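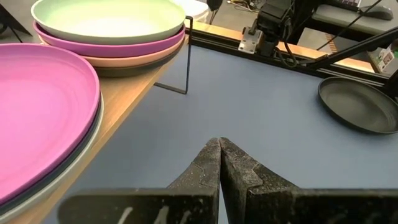 Can a robot arm built in a shared workshop put dishes away on a shelf? Most of the time, as long as the dishes are light and the shelf stays where it was when the arm was set up.

That is where the Dradex project stands this month at the Barkier workshop on Amaral Street in Stinovora. Members have been building the arms at the workshop since winter, on evenings and weekends, and in July they moved from picking up blocks to handling plates and bowls.

The goal is modest. The arms should take a plate from the table and set it on a low shelf with a wooden board, or on top of a stack that is already there. They work over a tabletop, and at least one is fixed to a black aluminum rail with a metal bracket. The dishes come in several colors, which makes it easier to tell in the recordings which plate went where.

Parts for the first arm came to $297, paid out of the workshop's project fund. The figure leaves out the motors, which were left over from a camera slider that was never finished. The fingers have been replaced twice. The first set was too smooth and let plates turn in the grip. The current ones have textured tips and close to a narrow point, so they can get hold of a rim without pushing the rest of the stack.

In the latest round of tests the group ran 61 placements over two evenings. Plates that landed on the shelf or stack and stayed there were counted as good. The group has posted the log on the workshop's board, along with a list of the misses. Most of the misses were plates let go too early, with one edge still above the board. A few were stopped by hand when a cable caught.

Cable routing is the main job for the next work session. The wires now hang free from the arms, and the group wants them tied back at each joint, with enough slack for the full reach. After that comes the release. At present the gripper opens all at once, and a plate held at an angle drops the last bit of the way. A slower opening has been written but has not been tried on dishes.
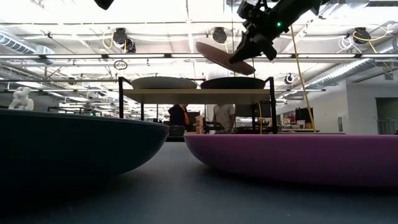 One reply under the posted log asked for the shelf to be moved a hand's width between runs, saying that a kitchen shelf is never loaded the same way twice and that a good score with everything in one spot does not say much. The group answered that it agrees, and that moving the shelf is on the list once the cables are done.

Another open matter is weight. All the tests so far have been with light dishes. Stoneware is heavier, and the shoulder motor already gets warm after 18 minutes of steady work. The group may add a spring to carry part of the load, or gear the joint down and accept that it will be slower.

The parts list and drawings for the bracket can be picked up at the front desk. The code will be shared after it has been cleaned up, with no set date. The arms run most Friday evenings from 7 p.m., and visitors can watch from the far side of the rail. Anyone who wants to help with wiring should bring their own cutters.

We use cookies to remember your settings and to count visits to this site. By continuing to browse you agree to our use of cookies. Accept | Manage settings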